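The Last Bus to Howlader

Print this page | E-mail to a friend
14 shares | 3 comments

Jamila Talukder came to the station at Bruston with a ticket in her glove and a letter she had read too many times. It was January, and the snow had already covered the names on the benches.

The man behind the window was called Jin-sol Bang. It was written on his jacket in small letters.

"The bus to Howlader is late," he said. "Two hours, maybe five. The road is difficult tonight."

"I have waited longer," she said.

He gave her tea in a paper cup and did not ask for money. She sat near the heater and opened the letter again. Her brother wrote that their mother was asking for her – every evening, the same question, always when the lamps were lit. He wrote nothing about the quarrel. Perhaps he had forgotten it. Perhaps he was more polite than she remembered.

At midnight Jin-sol came out with his own chair and sat on the other side of the heater. He told her about his village, where the river froze so hard that people walked over it to church. She told him about the house with the blue door.

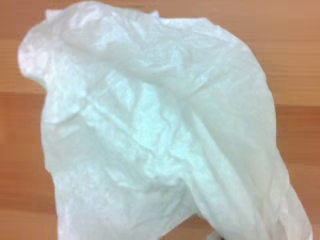
"And what will you say to her, when she opens that door?" he asked.

"I will say that I am hungry," said Jamila. "Then she will know I want to stay."

He nodded slowly, as if this was a thing he also should have said once to somebody. Outside, two yellow lights were coming up the hill.

Print this page | E-mail to a friend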